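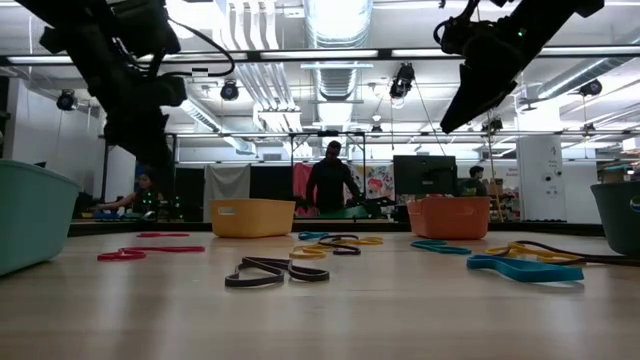

Ten resistance bands, several colors, one table.

I have been trying to work out what people mean when they say a resistance band is "heavy." I bought a set in December on the strength of a chart that promised 20 pounds for one color and 100 for another, and I've been arguing with that chart ever since.

The number depends on how far you stretch the thing. Everybody selling bands knows this, and some of them even print it in small type on the back of the insert. A loop pulled a few inches is one exercise and the same loop pulled to twice its length is another, so a single figure on a label tells me very little unless it also says how far somebody pulled. Mine didn't say. I wrote to the seller and got back a cheerful paragraph about quality.

Then there are the colors. My old set ran yellow, red, blue, black, lightest to hardest, and I assumed that was some kind of standard. It's closer to a habit. Neelam Pathak lent me a loop from her set that should have matched my red and it was a different animal entirely. If you follow a program that says "use the red one," you had better have bought your bands from whoever wrote the program (which I suspect is the idea).

I did try to measure. I hung a band from the pull-up bar, hooked my luggage scale through the bottom, and pulled to a mark on the door frame. The band sold as 20 pounds came in at roughly 14. Maybe my mark was in the wrong place. Maybe the scale is junk, it came free with a suitcase. But I'd like to see the seller's setup before I take their word over mine.

Mererid Ellis, who reads this blog mostly to disagree with it, says none of this matters and I should pick whichever band makes the last 2 reps hard. Fine. That's how I use them now, and my shoulder feels better than it did, although it might have gotten better by itself. I had also stopped sleeping on that side.

I still object to paying extra for a printed number. If the chart is only there to make the box look scientific, leave it off and knock a couple of dollars off the price.

Next I want to look into the claim that bands lose their pull after a year. The people who say so all seem to have a store page. I've put a strip of tape on the door frame so the mark stays where it is, and I'll hang the same band from the same bar next December.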